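How to Re-Wax a Canvas Jacket at Home

Every November I pull the old waxed jacket off its hook by the back door, hold it up to the kitchen window and pretend for a minute or two that it will do another winter as it is. It never will, of course. The shoulders go first (they always do, poor things, with the rain coming straight down on them and a bag strap rubbing away besides), and then the elbows, and then that odd patch at the small of the back where you lean against things without thinking. If your jacket has gone pale and papery in those places and the rain soaks in where it used to bead, it's time to sit down with a tin of wax and give it an afternoon.

I've been doing this for 18 years now, and I taught it at the Hakar community hall for a good few of those, so I've seen most of the ways it can go a bit sideways. None of them are serious! Waxed canvas is a very forgiving cloth, and the worst I've ever done to one is make it sticky, which a warm hair dryer and an old rag put right.

What you'll need

A tin of wax dressing suited to cotton canvas
A saucepan of hot water to stand the tin in
A clean cotton cloth or a bit of old sheet, torn into squares
A soft brush and a sponge
A hair dryer
Newspaper or an old tablecloth you don't care about
A sturdy wooden hanger

I use the Hrynyshyn dressing in the flat tin, mostly out of loyalty, and one tin does my jacket with enough left over for a hat. My sister swears by the Ellis bar, which you rub on cold like a big crayon. Both are good. The bar is tidier and the tin gets into the seams better, so if your jacket is very dry I'd lean toward the tin. Do check the label inside the collar before you buy anything, as some of the newer jackets have a dry finish that wants a different product altogether, and a traditional wax will change the colour and feel of it for good.

Cleaning it first

Empty the pockets. All of them, including the inside one with the zip that you've forgotten about. I once waxed right over a peppermint and was finding it for months.

Hang the jacket outside or over the tub and brush off the dry mud, then wipe the whole thing down with a sponge and cold water. Cold, please, and no soap. Warm water lifts out the wax that's still doing its job, and detergent makes it very hard for the new wax to grab hold. Never put it in the washing machine, however tempting it looks on a muddy day. If the lining smells of dog, turn the jacket inside out and sponge the lining on its own with cold water, then let it air for as long as you can stand to.

Then leave it to dry right through. Overnight is usually enough in a heated house, but press the seams between your fingers in the morning, and the hem too, where the cloth is doubled over. 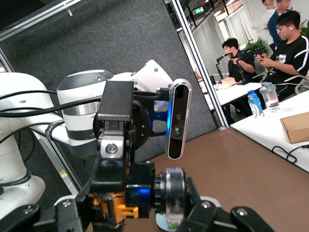
Once it's dry, have a good look at it in daylight and mark the thin places with a bit of tailor's chalk. You'll be surprised how hard they are to find again when everything is shiny with wax. This is also the moment to mend anything that needs mending, and I do mean before you wax. Thread goes through clean canvas quite nicely, but patches won't glue to a waxed surface and your needle gets gummed up in no time. A small tear in the pocket corner takes 3 minutes with strong cotton thread and a thimble. Go back and forth over it in a little darn, don't pull it tight, and nobody will see it.

Warming the wax

Take the lid off the tin and stand it in a pan of hot water, with the water coming halfway up the sides. Bring the water to the heat first and then turn the burner off. Please don't put the tin directly on the stove, and don't walk away from it to answer the telephone. You want the wax soft all the way down and runny on top, the colour of weak tea. It will start to firm up again as the water cools, so I keep the kettle handy and top up the pan as I go.

Putting it on

Spread your newspaper, lay the jacket flat with the front fastened, and start on the back, where your mistakes will be behind you. Fold a square of cloth into a pad, dip one corner, and rub the wax in with small firm circles. Work on an area the size of a side plate and don't move along until it looks even. Little and often is the way. A great glob of wax in one place will sit on top of the cloth and pick up every bit of lint in the house.

Do the seams twice. Water loves a seam, and the stitching holes are where most jackets leak. Push the wax right into them with your fingertip wrapped in cloth. Go carefully near the corduroy collar if you have one, and stay off the lining and the insides of the pockets, or you'll have waxy hands and waxy mittens until spring. I go lightly around the zip as well and wipe the teeth straight afterward.

When the back is finished, turn it over and do the front, then the sleeves one at a time, sliding a rolled-up magazine inside each sleeve to give you something firm to press on. Under the arms you need hardly any. 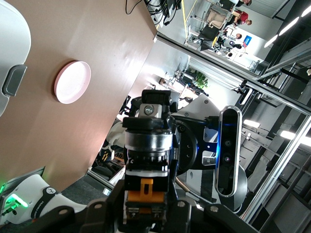 Colette Royer wrote to say that she does her sleeves first and the body last, as her hands are fresher then and the elbows get the attention they deserve. She also said the Clorerar wax she'd bought stayed tacky under the arms for weeks, and asked whether she'd put on too much. I'd say yes, Colette, and I've done exactly the same! Warm that area with the dryer until the wax goes glossy, then wipe it firmly with a dry cloth, and do it a second time the next day if it still catches. As for the sleeves, your way sounds very sensible and I may well try it next year.

Finishing with the dryer

With the wax all on, the jacket will look streaky and a bit alarming. Set the hair dryer to warm and work over it slowly, a hand's width above the cloth, and you'll see the streaks melt and sink in. Follow along behind with a clean pad, smoothing as you go. It's my favourite part of the whole job, and the smell always brings someone into the kitchen to ask what I'm up to.

Look for any spots that stay pale after heating and dab a little more wax on them. Look for shiny puddles as well, and wipe those away.

Letting it cure

Hang it on the wooden hanger somewhere mild with a bit of air moving, away from other coats and well away from the good chesterfield. Leave it a full day at the very least, and two or three is better. Mine goes in the back porch with the door open a crack. It will feel stiff at first and then soften with wearing, and for the first few outings I'd put an old towel over the car seat.

Wash the cloths out of your life altogether by letting them dry flat outdoors, away from any heat, before they go in the garbage. Don't leave them bunched up in a pile. The leftover wax keeps for years with the lid on, in a cool cupboard, and it's lovely on a squeaky drawer runner.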